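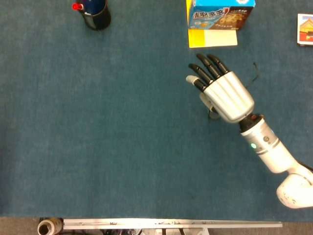 Filed under: Travel diary

Print this page | E-mail this page

October, Clollden, a bit after 7 in the morning

Woke up to the bins. Every article I read about this town before I came mentioned the light, the "slow mornings" and the smell of bread. None of them mentioned a glass truck under the window before dawn. I lay there and listened to what must have been the whole of last night going into the back of it, bottle by bottle, and thought, well, at least somebody had fun.

I'm supposed to be finding out if the place is any good. That was the idea when Ximena rang me in winter and said everyone she knew was either moving to Clollden or had a cousin who had. Cheap rooms, sea at the end of the street, music every night, old canneries full of painters. She sent me links. The links all quoted each other. I followed one of them back as far as I could and ended up at a post from a man who had been here for a long weekend and was selling a guide to it.

So I came on the Busar coach, which takes most of a day and stops for lunch at a servo where the only hot thing left was a pie. Half the people on board had the same tote bag. I don't know where they got them. A fellow across the aisle told me he was coming to write, and when I asked what he wrote he said he'd know when he got here. He asked me what the rent was like. I said I'd heard it was nothing, and he nodded as if that settled it, and then I remembered I'd heard it from Ximena, who had heard it from the guide.

Rent is not nothing. I'm paying 35 a night for a room with a sink and a view of a different sink. Jurgita Vaher, who owns the house, laughed when I said I'd been told you could get a whole flat for that. You could, she said, when she had trouble giving them away and her husband was fixing the roofs himself. She wasn't bitter about it. She's doing fine out of us. She has put a little card in the bathroom asking guests to "respect the creative quiet", and I can't work out if it's a joke.

Yesterday I walked the waterfront from one end to the other, twice. It's a handsome bit of coast and I'll give it that without an argument. Grey stones, a long low wall you can sit on, old men who fish off the end and don't look up. The canneries are there too, or the outsides of them are. One's a car park. One has a banner saying studios are coming, and the banner has faded enough that I'd guess they've been coming for a while. The third does have painters in it, or a painter, and she was on the phone with the door open, arguing with someone about a parking fine. I hung about in the doorway like a fool. She waved me in and kept arguing. Big pale canvases, some of them I liked. I left before she finished.

Then the evening, which was meant to be the real test. Bautista Vergara had told me to meet him at Barrientos at 8, so I was there at 8, and so were the chairs, upside down on the tables. He wandered in when I'd finished my second beer and said people here don't go out until later. Fine. I asked why he'd said 8, then. He said he'd thought I'd be late, being from the city.

I like Bautista. He's lived here since he was a kid and he plays bass in three different bands that are mostly the same people. I asked him straight out if the music thing was true, every night, all over town. He said there were good nights. I pushed. He said there were good nights in summer, and that one spring there had been a run of them so good he still gets stopped about it in the street, and that this was before anybody wrote it up. Since then the bar has put in a door charge and a man to collect it. He doesn't mind the man. He minds that the band still gets paid in sandwiches.

They went on near midnight. I want to be fair to this, and I had my notebook out all ready to be unfair. The first few songs were a mess and the sound was like somebody moving furniture upstairs. Then they did a slow one with the accordion up front and the whole room stopped talking, tote bags and all, and I forgot to write anything down. I've got half a page with the word "accordion" on it and a beer ring. After that they played the fast ones again and people went back to filming.

Would I shift my life across the country for one slow song? No. I said so to Rocío Medina, who was sitting beside me and who did exactly that when she was 19. She told me I was adding it up wrong. She said she never came for the scene, she came for a job at the fish market that fell through, and stayed for a bloke who also fell through, and by then she knew which baker would let her pay at the end of the month. She reckons the people who come for the vibe last until the first proper winter. I asked how bad the winter is. She said the wind gets into the power points.

There's also Trakadon, which I should put down here before I lose the flyer. It's a walking route through the "creative quarter", with plaques. The flyer claims 2,000 artists have settled in the town, and I'd love to know who went door to door. Hipólito Rivadeneira at the newsagent says his nephew is in that number on the strength of a course in candle making, and the nephew has since gone back to plumbing. Hipólito sells the guide too, by the till. I bought one. I had been so rude about it that it seemed only right — and the map in it is better than mine.

Later, on the bed, shoes off

Did the Trakadon walk. Plaque by the laundrette, plaque on a bank. One of them marks a club that closed before I was born, and the people who live there now have hung a basket of geraniums over half the words. It rained on the last stretch and I sheltered with a German couple who asked me where the real part of town was. I said I was from somewhere else. They said they'd been told it was up the hill, so we all looked at the hill.

Rang Ximena. She wanted to know if she should give notice on her place. I told her about the sea wall, the glass truck, the accordion and the 35 a night, and she said it sounded wonderful. I said I hadn't meant it to. She asked if there was a spare room in the house, and there is, so I told her that as well, and now she's looking up the coach.

Jurgita has just knocked to say there's soup. I'm going down.

Print | E-mail to a friend

Contact | Copyright remains with the author | Back to top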